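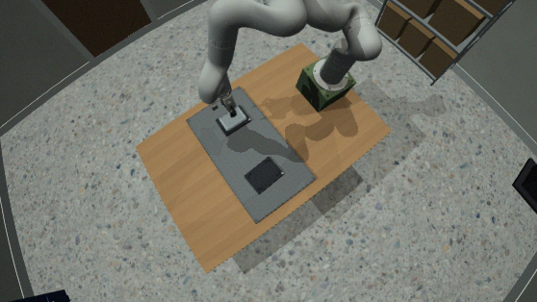

Flallow workshop builds its sorting arm on the computer first

The members of the shared workshop in Flallow have started their first robot project. In February they opened the simulation of the work cell, and the real table will follow when the money is there. The group wants to have an arm which can move small lab parts from one place to another without a person standing next to it.

The project carries the name Ullix. It began with a request from a small testing company in Sevenham, where the staff move the same kind of part by hand during the whole afternoon. The workshop offered to try it in the evenings, from 6 p.m., and asked only for the cost of the materials. A metal shop, Aksoy, has promised to cut the brackets for the real cell at a reduced price. 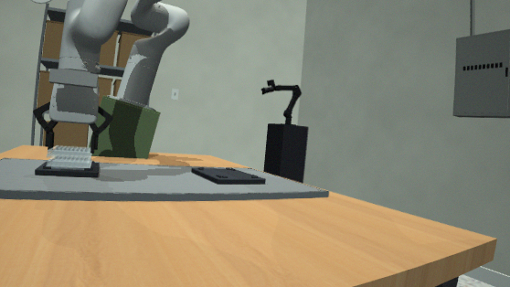
Most of the work until now has gone into the handover, the moment when the arm must take a part and set it down again in the correct place. In the model there are two black plates on the gray mat, one with a pale, ridged block on it and one empty, and the fingers of the white arm have to come down over the block with enough space on both sides. The group changed the opening of the fingers several times before it was satisfied. After this change it ran the task 1000 times during one night, and 94 percent of the runs ended well. Most of the failed runs had the same cause: the arm came down at a small angle and pushed the part before closing.

The workshop has 49 members at the moment, and those who know some programming are welcome to join. There is also a need for people who can weld, as the frame of the real table is still only a drawing. The files of the model can be copied at the workshop on any open evening. Please bring your own memory stick.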